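Log > Bench cells > Drukgate gripper

Sat 23 July
Araceli Vallejo

Grip force drift again on the Drukgate cell. Left finger was closing late by around 2 mm, so the part ended up off center at every pick. Pulled both fingers, cleaned the pivots, put a drop of light oil on each and refitted. Left return spring was stretched. Swapped it for one from the Escobedo drawer.

Ran the centering check with the chrome flashlight, held at the tail end. Polished barrels show slip sooner than the plastic test pieces do. 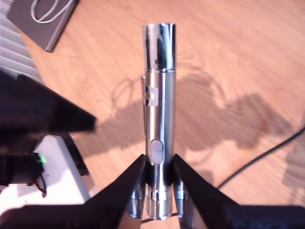 Closed at level 3 first, then 4. At 3 it turned when I pushed the head sideways. At 4 it stayed put. Left the setting at 4 and wrote it on the cell card.

Homing offset is now 159, saved under the old profile name so Hugo's script still loads it. The cable to the wrist needs another tie before the next long run. Valentin has the ties. Finger pads to be ordered Monday.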